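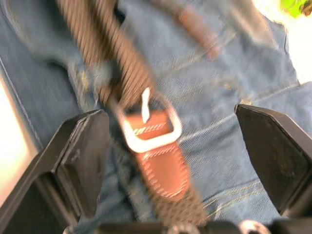 Ticket 1384
Product: Rota (match officials module)
Reported by: Sarmīte Zariņš, Appointments Secretary, Hermans Cricket League
Assigned to: Lieven Bosman, Vivow Support
Priority: Medium
Status: Resolved, pending confirmation

Summary
Appointment notices sent to umpires and scorers are incomplete. The closing part of the notice is missing from the e-mail, although it is stored correctly in Rota and appears in full when the fixture is opened in a browser.

Original report
The League issued appointment notices for 16 fixtures in the July round. An umpire standing at the Kekska ground telephoned to ask whether the notice he had received was complete, as it ended in the middle of a word. I opened several others and found the same fault in each. The missing text covers arrival time, dress and the procedure for submitting the match report. Please advise whether the notices should be reissued. The League would prefer not to send them again until the cause is known.
S. Zariņš

Response, 9:40 a.m.
Thank you for your report. Please confirm the following:
Which template was used for the notices?
Was the template edited after the previous round?
Do officials who receive notices through the mobile app see the full text?
L. Bosman

Reply, 11:15 a.m.
The template is "Standard Appointment – League". It was edited by Arnout Geerts before the July round to add a paragraph on parking at Kekska and to revise the wording on dress. Officials using the app report that the text is complete. Only the e-mail version is affected.
S. Zariņš

Investigation
The edited template was copied to a test league and a notice was sent to a support mailbox. The e-mail ended at 300 characters, counted from the first line of the special instructions field. The same template with the parking paragraph removed was delivered complete. The earlier version of the template was short enough to fall under the limit, and the fault was therefore not seen in previous rounds.

The limit was traced to a setting carried over from the text message service. When a league turns on text message reminders, Rota applies the message length to all outgoing notices – including e-mail, where no such limit should apply. The Hermans league turned on reminders at the start of the season. 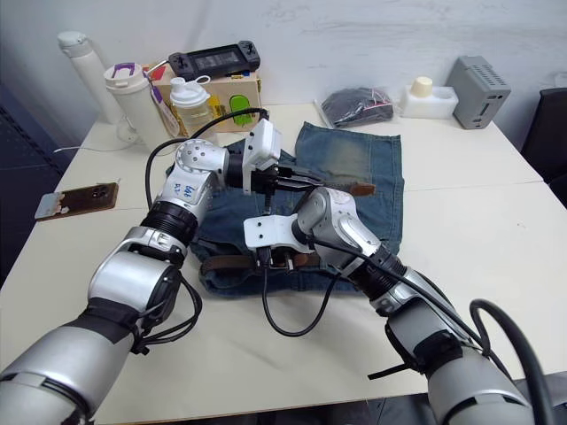

The dress paragraph was used as the second test, as it is the longest in the template. With reminders turned off, it was delivered in full. With reminders on, it stopped after the words "Officials shall wear", and the list of permitted and excluded items did not appear. Ms. Zariņš has asked that this part be treated as the most urgent, as a new scorer or umpire could reasonably read the shortened notice as setting no rule at all. Under the League's wording, blue denim jeans worn with a brown leather belt fall on the excluded side, for scorers as well as for umpires on the field.

Workaround
1. Open League Settings, then Notices.
2. Turn off "Send reminders by text message."
3. Save the page and sign out.
4. Sign in again and open the July round.
5. Select the affected fixtures and choose "Resend notice – e-mail only."
6. Leave reminders off until the correction has been installed.

Officials who have already accepted an appointment are not required to accept it again. Resending does not change the recorded time of acceptance.

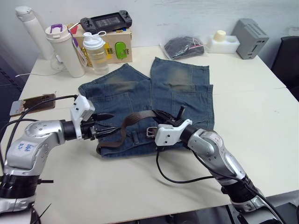 Excluded under the dress paragraph: blue denim jeans, brown leather belt.

Update, 2:30 p.m.
The workaround has been applied and all notices in the round have been resent. Two officials have replied to confirm that the text is complete. Mr. Geerts asks whether the template editor could show a warning when a field is too long for text messages.
S. Zariņš

Response, 3:05 p.m.
The request has been passed to Ilse Stevens, who is responsible for the template editor, and will be tracked under a separate ticket. The correction to the length setting has been reviewed by Gijs Goossens and will be included in the next maintenance release. Please reply to this ticket if any further notice arrives incomplete, and attach the e-mail as received.
L. Bosman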